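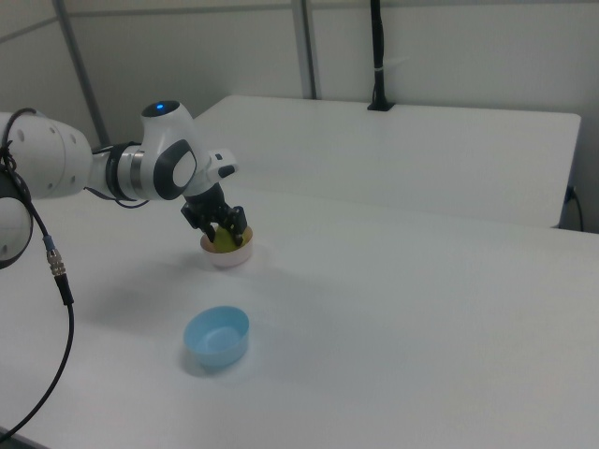

1/ The Nakura top speed claim, and why I'm not buying it yet

So the Nakura thing is doing the rounds again. Turbo kit from Vustine, stock bottom end, "fastest street bike in the state." I've read the press blurb twice and watched the clip more times than I'd like to admit. I have questions.

2/ First, the number. 415 km/h. Big number! Where was it measured? The blurb says "peak." Peak off what? If it's the dash, forget it. Dashes lie, and they lie more the faster you go.

3/ If it's a GPS logger, fine, show me the file. A peak reading for one sample isn't a speed record. It's a spike. My own logger once had me doing highway speed in my garage.

4/ Second, direction. A proper run is two passes, opposite ways, averaged, inside a time limit. The clip shows one pass. There's a flag by the fence and it is standing straight out, pointing the same way the bike is going. I'd love to see the return leg.

5/ People in my replies say the return run "was aborted for safety." OK. Then you don't have an average, and you don't have a record. You have a fast day out with a tailwind.

6/ Third, the gearing. Vustine lists the sprockets on their own product page. I put those teeth, the rear tire size and the claimed redline into a spreadsheet. I get a figure well short of 415, and that's before any tire slip, which always costs you.

7/ Tire growth gives some of it back. I allowed for that. I was generous. Still short. Either the redline was raised and they didn't say so, or the gearing on the bike isn't the gearing on the page.

8/ Someone asked for the spreadsheet. It's ugly and the tab names are rude, but sure, I'll put it up tonight.

9/ Fourth, the tires. This is the part that bugs me. What were they running? The clip is too blurry to read a sidewall. Street rubber is rated for a speed and past that you are the test. If they used a land speed tire, then "street bike" is doing a lot of work in that headline.

10/ Same goes for the fuel. "Pump gas" in the August post, "race blend" in the newer one. Pick one.

11/ Now the $1551 kit price, which is what this is all for. Read the small print. No fuel pump, no clutch, no intercooler, no tune. I priced the missing stuff from Yeom, who are usually the cheap option, and I stopped adding when the extras passed the kit.

12/ I'm not saying it's a bad kit. The welds look decent in the photos and the manifold is a sensible shape. A guy at my track has one and likes it. He also hasn't had it above 3 pounds of boost, so I don't know what that proves.

13/ The dyno sheet is another thing. The correction factor is cropped out. So is the smoothing. Everyone who has ever printed a dyno sheet knows where those go, and that corner is missing. Could be an honest crop. Post the full page.

14/ A few of you want me to compare it to the Visero run from last year. Happy to. Visero had two passes, posted logs and a listed tire. Slower by 70 km/h and I believe every bit of it. I know which bike I'd put my money behind.

15/ And yes, Visero sells stuff too. They've got their own reasons to look good. I went through their logs just as hard and found one timestamp that was off by an hour, which they fixed when I emailed. Vustine hasn't answered my email.

16/ "You're just jealous." I ride a naked twin with a dented tank and a top box. Of course I'm jealous. Doesn't change the gearing.

17/ "Have you ever gone that fast?" No. I've never laid an egg either and I can tell when one's off.

18/ What would change my mind: two passes, same hour, a timing outfit that isn't on the payroll, and someone checking the sprockets afterward. That's the normal ask. Clubs with a folding table and a borrowed timing light manage it.

19/ Update: Vustine's account has now replied to somebody else (not me) saying the logger data is "being prepared." I don't know what there is to prepare. You plug it in and it downloads. Mine takes around a minute, and it's a cheap one.

20/ Update again: the headline on their page has gone from "fastest" to "among the fastest." I took a screenshot of both. Spreadsheet is up, link in my bio. If you find a mistake in the tire growth column tell me, I'm least sure about that one.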